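Small Packages and the Case for Plain Labels
Jul 8, 2026

The Jinthorpe district council will decide this summer whether shops must show the price per ounce on every packaged food they sell.

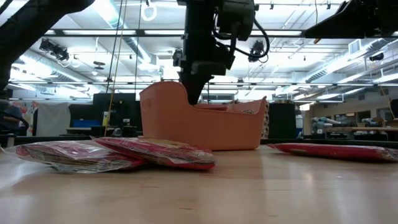
Shopkeepers in Jinthorpe have replied that the rule would burden small stores most, as a shop with 1,560 items on its shelves would have to print and check a second figure for each one. That concern deserves a fair hearing. It does not settle the question.

Package sizes change often, and the change is seldom announced. A household that buys the same crackers every week may pay the same price in December as in spring and bring home less food. The price per ounce makes such a change plain. Without it, the shopper must do the arithmetic in the aisle.

The town of Gudeta adopted a similar rule 4 years ago. It gave stores 129 days to comply and allowed handwritten shelf cards in shops with a single register. The Lunero market still uses them, and they are perfectly legible.

Jinthorpe should adopt the Gudeta terms, with one addition. Goods sold from open bins, where individual packs carry no shelf tag, should be covered by one card for each bin. The draft now exempts them, and that exemption should be removed before the vote.

Written comments are accepted at the council office until the 31st.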